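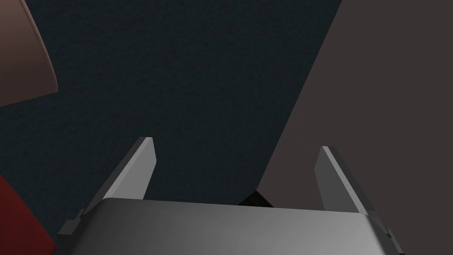

# Wrist view, open gripper – Priltell simulation set

A still from the rendered side of our work on grasp approach. The view sits just behind the palm, with the fingers open and nothing between them. The dark, grainy surface ahead and the smooth brownish one on the right meet along a straight edge, and the policy has to deal with both.

## What the work is about

Priltell is a small study run at Totirbridge by Vilja Ojala and Marjatta Väisänen. We wanted to know how much a grasping policy gains from a wrist view when all of its training takes place in simulation. The policy sees one wrist image at a time, plus the finger opening, and puts out a short motion of the arm. There is no depth channel and no object label.

The training set holds 1764 simulated episodes. Of these, 604 use randomized surface textures and colors, and the rest keep the stock materials that ship with our Bramon scene files. Each policy was tested on 900 new starts, with layouts it had not been trained on.

## Notes on the view

**Fingers.** Both fingertips stay in view when the gripper is open. Earlier we had a tighter crop that lost the tips, and the policy tended to close too soon. Moving the view back fixed most of that.

**Shading.** The left finger shows a pale inner face and the right one is darker. We left the light direction free to change between episodes – a fixed light gave better training curves and worse test results.

**Things at the border.** A tan-brown rounded shape comes in at the upper left and a deep red one at the lower left. Partial shapes like these are common in the set, and we do not filter them out. A policy trained only on fully visible objects did poorly as soon as anything crossed the border.

**Behind the palm.** Just past the upper rim of the housing is a small, nearly black wedge. From one image we can't tell a shadow from an object there, and neither can the policy. Giving it the previous image as a second input helped in cases of this kind, at the cost of slower training.

## Open items

- Repeat the texture comparison with the Nigatu arm model, which has a narrower palm.
- Run the two-image policy on the full test set. So far it has only had 50 starts.
- Write up the crop settings so they can be reused.

Page last changed May 7, 2025. Questions about the scene files go to Marjatta, and anything on training goes to Vilja.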